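Search this site
Enter keywords

Category: Visits and open days

Open day at the Runditz test workshop

Four of us from Dedine went to the Runditz open day in April. We wanted to see how they write and apply their rules for hand-held gripper work, as ours are still in draft.

Svitlana Ivanyshyn met us at the door and went through the house rules first. Every gripper gets a full check after 500 cycles, and the finger pads are looked at every 200. Results go in a paper log, signed by the person who did the check. A pad with a split or a shiny patch is changed the same day -- there is no "watch and wait" column on the sheet.

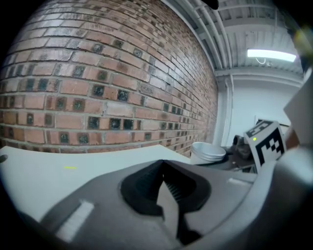
Gripper at the white bench, with the marker cube to the right.

Marker cubes have a page of their own in the rules. They are wiped with a dry cloth, never with solvent, and a cube with a chipped edge is taken out of use. Yevdokiia Stasiv told us that most of their bad recordings last year came down to worn markers.

After lunch we asked about sign-off. A new operator works beside a trained one for 400 recordings before working alone. I thought that was high, but the Plirnine people on the same tour said they ask for more.

We have asked for a copy of the log sheet. The bus back was late.

Tags: grippers, safe working, visits

Contact us | Copyright Dedine | Back to top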